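Olura Slow Fountain for Cats
Home / Cats / Water & Feeding / Fountains
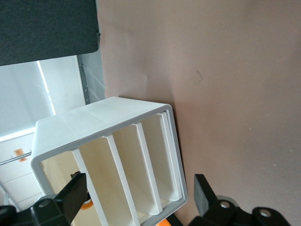
Seema Dhillon wrote to us in March that her two cats had ignored every bowl in the house for years, and that the older one was drinking from the Olura before she had finished wiping the counter. Could we please, she added, say somewhere that it's quiet?

It's quiet! We love this fountain, and most of what we love is how little it does. Water comes up through the middle, slides over a shallow dome and goes back down. It doesn't spray or gurgle, and a cat who hates getting her whiskers bent can lap from the dome, the rim or the lower ring. Ours all seem to pick the rim.

Cats often drink less than they should, especially on dry food, and plenty of them prefer water that moves. If yours is a faucet cat (you know if you have a faucet cat), start with the pump on low and leave the old bowl out for a week or so. Shy cats may want the pump off at first.

What you get
Fountain base and dome
Pump with 6-foot cord
Two Fumell carbon filters
Cleaning brush, the skinny kind that fits inside the pump

Details
Holds 7 cups
Low and high flow
Dome and ring are top-rack dishwasher safe; the pump is not
Colors: oat, slate, moss

Filters and cleaning
Swap the filter every 30 days, sooner with long-haired cats. Rinse a new one under the tap until the water runs clear. Once a week, take the pump apart and brush the little wheel inside, where the slime likes to hide. If the fountain starts to hum, it's nearly always low on water. Top it up, wait a minute, and the hum should go away.

Older Olura bases with the square plug take the Briltden filter, sold separately. The two don't swap, so check the plug before you order!

One more thing, from Bożena Sobczak: put it well away from the litter box and a little way from the food too. She moved hers across the kitchen and says the difference was huge.

If your cat suddenly starts drinking much more than usual, or stops, please call your vet.

Goes well with: Kaczorowski drip mat, Fumell filters (pack of 6)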